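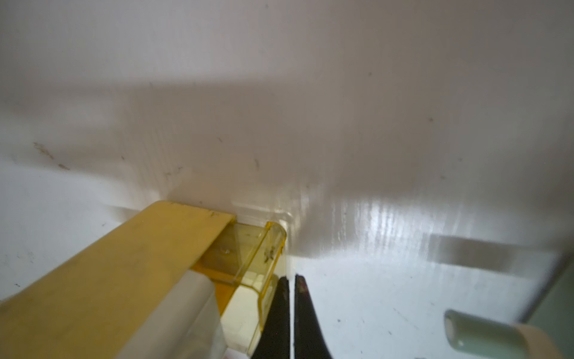

By Brayan Yupanqui
Filed under Film News | 7 comments

So the new Fujimoto is finally coming to town, and I've been walking around with a silly grin on my face since I got the email. The film is called Nemus, it runs 90 minutes, and it opens at the Mundeck on Friday with two shows a night, the early one at 7 and the late one at whatever time the early crowd clears out of the lobby. If you've been to the Mundeck you know how that goes.

For anyone who missed the fuss, Nemus played a couple of festivals last fall and then vanished. The distributor folded, the rights went into a drawer, and the only people who'd seen it were critics who couldn't agree on a single thing. One called it a ghost story. Another swore it was a comedy about forestry. I read a review that never mentioned the ghost or the forest and spent four paragraphs on the sound of a man eating soup. I wanted to see it more after every one of these!

I got my chance last week, when the Mundeck ran it for press and staff in the small upstairs room (the one with the bad radiator). I'll keep the plot short. A surveyor named Brekovov is sent to map a patch of woods that the county wants to sell. He counts trees in the daytime and sleeps in an old ticket booth at night, and each morning his count is off by one. That's the first half hour. After that he stops counting, the trees start turning up in places they shouldn't be, and there's a long dinner with a family who may or may not have lived in the house for a century. The soup is in that part. The critic was right, it's a very loud soup.

Did I understand all of it? No. There's a stretch near the middle where Brekovov talks to a road sign for what felt like a week, and I drifted off and started thinking about my car insurance. But then the sign answers, in the voice of his mother, and the whole room sat up. I don't want to oversell it. It's slow, and a friend who came with me left with a headache and strong feelings about the ending. I walked home the long way and kept looking at the trees on my block.

What surprised me is how funny it is. The reviews made it sound like homework, and I laughed out loud maybe a dozen times, mostly at the lead, who plays everything like a man waiting for a bus. He falls in a creek with such dignity. The woman who runs the county office gets the best line in the picture, and I'm not going to spoil it, but it's about a stapler.

Fujimoto shot the thing with a crew of 8 on a budget that wouldn't cover the catering on most movies, and you can tell in spots. A couple of the night scenes are so dark that I was mostly watching the exit light. The music comes and goes like somebody's leaning on a door. I liked that, my friend didn't, and we argued about it all the way to the bus stop.

A few practical things. The upstairs room has 66 seats and that's where both shows are booked, so get your tickets early if you're picky about where you sit – the back row is the one with legroom. It's subtitled for the family dinner and for the sign, and in English the rest of the way. There's no rating, but I wouldn't bring little kids. It isn't scary so much as long for anybody under twelve. The Mundeck says the run is one week and they'll add a second if the first does all right.

They're also putting Fujimoto's two shorts in front of the late show. I've only seen the first, the one with the lighthouse keeper and the piano tuner, and it's lovely, so that alone might be worth staying up for. The second one is new to me. I've already bought my ticket for opening night – late show, back row, on the aisle – and if the sign talks to me this time I'll let you know in the comments.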